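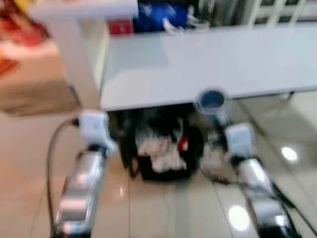

Figure 8.1 A white table on a glossy tiled floor, with a cup near the front edge and a black bag or container beneath.

Chapter 8
Work Surfaces and Floor Storage

A table takes up two kinds of space: the top, and the floor under it. Most room plans record only the first. In small rooms the second often holds as much, and it fills without anyone planning it.

This chapter treats the two as separate storage zones. The top is the active zone and is kept for items in use during the current task. The floor zone holds items waiting to be sorted, moved, or put away. Section 8.2 covers the placement of cups and other small open vessels, which should stand at least 15 cm from the front edge. Section 8.3 covers bags and bins stored between table legs, including the clearance needed for feet and for mopping glossy tile.

Terms used in this chapter: active zone, floor zone, front edge, leg span, clearance.

Before reading further, measure the leg span and height of one table at home. The values will be needed for Worksheet 19.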